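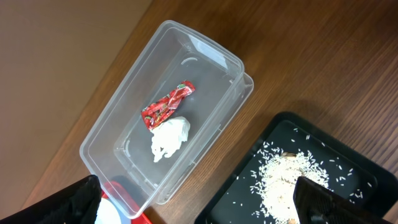

## 発表メモ:食後の卓上片付けの手順(2021年5月29日)

**スライド1 ごみの回収**

- 透明容器はごみ専用とする。菓子の包装とティッシュは同じ容器に入れる。
- 軽いごみは縁に引っかかりやすい。底まで落とす。
- 分別は卓上では行わない。流し場に移してから行う。
- (間を置く。質問は最後に受ける)

**スライド2 食器の配置**

- 皿は立てる。格子状の突起の間に差し込む。
- カップは皿の手前にまとめる。水色、黄色、ミントグリーンの順は問わない。
- トレーは食器が片付くまで卓の中央に残す。先に下げると、細かい屑の位置が分からなくなる。
- 木の天板は木目に沿って拭く。拭き取りは最後に1回。 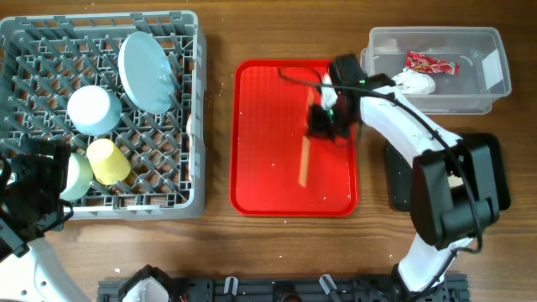
Zivbyからは、トレーを先に下げて天板を二度拭くほうが早いのではないか、という意見が事前に届いている。回答:早い場合もある。ただし屑が食器かごの下に入ると、かごを持ち上げる作業が増える。本手順では採らない。

**スライド3 記録**

- Angateの記録表は52行。1行に1回分を書く。
- 所要時間は分単位。秒は書かない。
- 未記入欄は斜線で消す。
- 改訂版は6月に配布。旧版は回収する。

**残り時間4分で質疑へ。** 記録表の余部は出口側の机に置く。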